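Areo Product Group
Weekly Parts and Packing Meeting
Minutes, 27th March

Present: purchasing, assembly, packing, quality, accounts. Sales joined by phone for items 1 to 3.

1. Minutes of the last meeting
Approved with one correction. Under "stock," the line saying the shell shortage had been solved should read that the supplier says it has been solved. Quality asked for the correction and wanted it noted that this was the second such correction this year.

2. Woldegiorgis order
Sales reported that the customer still wants 3,000 units by the end of June. Assembly asked what that date is based on. Sales said the customer picked it. Assembly said the last date a customer picked was missed, and the only reason it wasn't missed by more was that the customer moved it.

Accounts pointed out that the deposit has not come in. Purchasing will not place the full shell order until it does. Sales thought this was overly careful. Left as is.

3. Black shells from Hodix
First delivery was 96 shells. Hodix describes them as matching the approved sample. Quality has checked 42 so far and is not ready to agree. The complaint is the flange, which does not sit flat on every part. Hodix was asked about this and replied that the parts are within tolerance. They did not say which tolerance. Purchasing will ask for the drawing they are measuring against.

Purchasing suggested the flange might settle once the shell is fastened down. Assembly has heard this about other parts and would like to see it happen once before planning around it.

4. Yellow shelving
Discussion of whether the yellow shelf should stay as the place where black plastic parts are set out. Pictures are attached to this item.

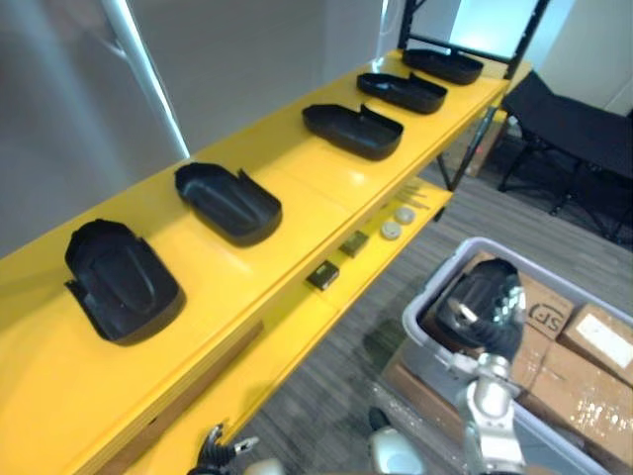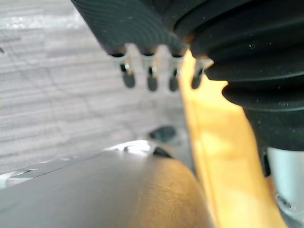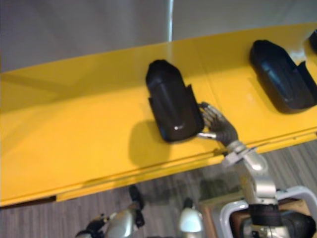
Packing's view is that the yellow is good for seeing black parts and bad for everything else, mainly glare. Quality agreed about the glare and said a glossy part on a glossy shelf is a poor way to look for scratches. Assembly likes the shelf and does not want it replaced by something that has to be ordered, delivered and put together by assembly.

The Revside catalog was passed around. They offer a matte gray top said to "improve inspection accuracy." Quality asked how they measured it. The catalog does not say. Accounts asked what it costs. The catalog does not say that either.

Agreed to try a plain gray mat on one section before buying anything. Quality will write down what is found on the mat and what is found on the bare yellow, so that next time there is something to argue from.

5. Lower shelf
Packing wants a rule that small items do not go on the lower shelf unless they belong to the job on top. Assembly said there is already a rule. Packing asked where it is written. It could not be found. Assembly to write it, one sentence, and tape it up.

6. Cardboard
Boxes are piling up again. Packing said they are being kept for reuse. Accounts asked when one was last reused and did not get a clear answer. Any box without a use by next week gets flattened. The gray bin can stay for now. Packing objected to "for now" and asked that the objection be recorded.

7. Other business
Assembly asked again about more chairs. Same answer as before.

Actions
Purchasing: get drawing from Hodix, get price from Revside
Quality: finish checking shells, run mat trial
Assembly: write lower shelf rule
Packing: sort and flatten boxes
Sales: chase Woldegiorgis deposit, ask if the June date can move

Next meeting same time next week, unless the deposit arrives first, in which case purchasing will call one sooner.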